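LIT 371 – Religion and the Contemporary Novel
Handout 7: The convert as narrator

Reading for this unit: Kenna Munro, The Lamp at Hindelley, chapters 1 to 9. Please bring the book. The page numbers below are from the paperback.

Munro's narrator, Duman, joins a small Quaker meeting at nineteen and tells the story at 56. Keep both ages in mind. The younger Duman believes almost everything he hears, and the older one corrects him, sometimes in the same sentence.

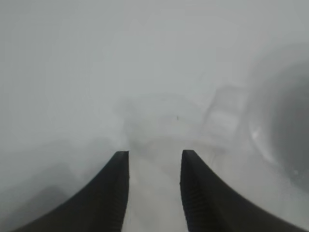
Black gripper fingers, ridged on their inner sides.

Terms

Retrospective narration: the teller looks back on events from a later time.
Conversion plot: a story built on a change of belief. It often has a crisis, a witness and a public statement. Munro leaves out the public statement.
Insider language: words a group uses among its own members. Look at how "weight" is used on page 30.
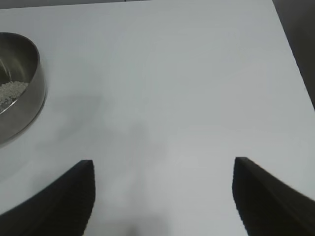
Two readings of the novel

Teresa Moreira reads it as a family story. For her, the meeting replaces the father who left for Fleltberg, and the doctrine matters very little.

Siyabonga Gumede disagrees. He points to the long silences in chapter 6 – four pages with no dialogue – and says the form of worship shapes the prose.

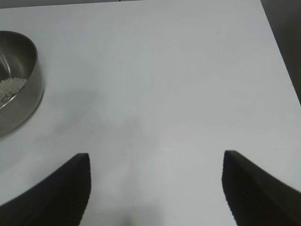
Steel bowl at the left of a white tabletop.

We will start with Gumede, then go back to the letter from Fleltberg and see how much of Moreira's case rests on it.
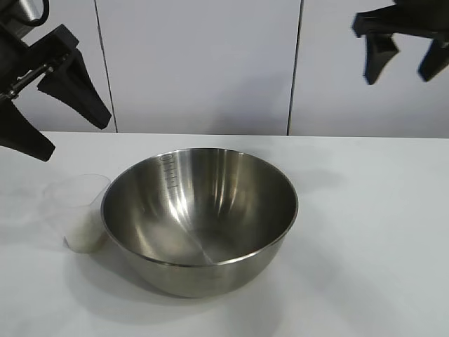 Handout 7, p. 2

For discussion

Who is Duman speaking to in chapter 1? Does that change by chapter 9?
Find one place where the older narrator refuses to judge the younger one.

Response papers are due at the end of October, two pages, double spaced.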